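To: jelel-users
From: Florencia Herrera
Date: June 2022
Subject: Re: [jelel-users] pose jumps on one cube only, handheld grippers

Sebastián Insaurralde wrote:
> After moving to the current tracker branch I get pose jumps on the
> right-hand cube. Left cube is fine. Both are solved from the head
> camera, same thresholds, same tag family, different IDs. The jumps are
> rotation only, translation stays where it should. They come in bursts
> of up to 60 frames, then the solution snaps back.
>
> I have already redone the intrinsics. Reprojection error looks normal
> during the bursts, so the outlier gate lets them through. Is anyone
> else seeing this, and is there a gate setting that would catch it?
>
> Log attached, episode is the drawer task.

Sebastián,

I replayed your log against the branch and against the last tagged release. Same bursts on both, so the branch did not introduce it. The release hid most of it behind the smoothing filter, which Leandro took out in February.

What you have is the usual planar ambiguity. When the solver gets only one face of a cube, two rotations explain the four corners almost equally well, and with a small face the corner noise decides which one wins. The reprojection error stays low for both, so tightening the gate will not help. You would drop good frames before you dropped the bad ones.

In your log every burst begins when the number of accepted faces on the right cube goes from two to one. Look at the "faces_used" field next to the quaternion. The second face is still being detected most of the time, but it gets rejected by the minimum edge length check, which is set to 5 pixels in the default config and is applied after downsampling. That is a bug in my opinion. The check should run on full resolution corners. Emiliano has a patch for it in review.

Until that is merged, do this in the tracker section of your config:

 downsample: off
 solve_mode: joint
 ambiguity_ratio: on
 prior: previous_pose

"joint" stacks the corners of all visible faces of a cube into one solve instead of solving per face and averaging. It needs the cube geometry file to be correct, including the face order. If the file has two IDs swapped you will get no solution at all, so you will notice. "previous_pose" picks the candidate closest to the last accepted rotation when the ratio test is inconclusive. It does not recover if the first frame is wrong, so begin each episode with both cubes turned so that more than one face shows.

Exposure also matters. I had a milder version of your problem on the Brola room recordings, where the floor is glossy and auto exposure drifted with it. With exposure locked to 520 the corner noise went down and I lost far fewer faces. Take that value as a starting point only, it depends on your lens and lighting.

For comparison with your setup, a frame from the drawer task on our side:

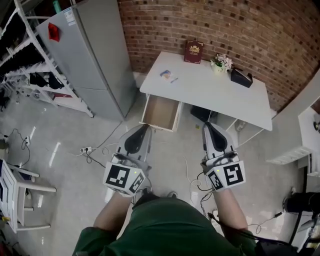 Head view, drawer open, left gripper tip in front of it. One marker cube per gripper, different codes on each.

When you compare, check the angle between each cube and the optical axis first. A face seen square-on is the worst case for the flip, even when it is large and sharp. If your cube is mounted so that one face points straight at the camera in the normal working pose, rotate the mount before spending more time on the config.

Octavio asked off-list whether the planner side should guard against this as well. I think it should. The retargeting step currently takes whatever rotation it is given, and a flipped wrist goes straight into the trajectory. A limit on angular velocity between consecutive poses is cheap. Skolia export already writes timestamps, so no format change is needed. I can send a patch if Leandro agrees on where it belongs.

Please rerun the same log with the settings above and post the "faces_used" histogram for both cubes. The first 1000 frames are enough. If the right cube still flips with two faces accepted, then it is something else and I would want to see the geometry file.

Florencia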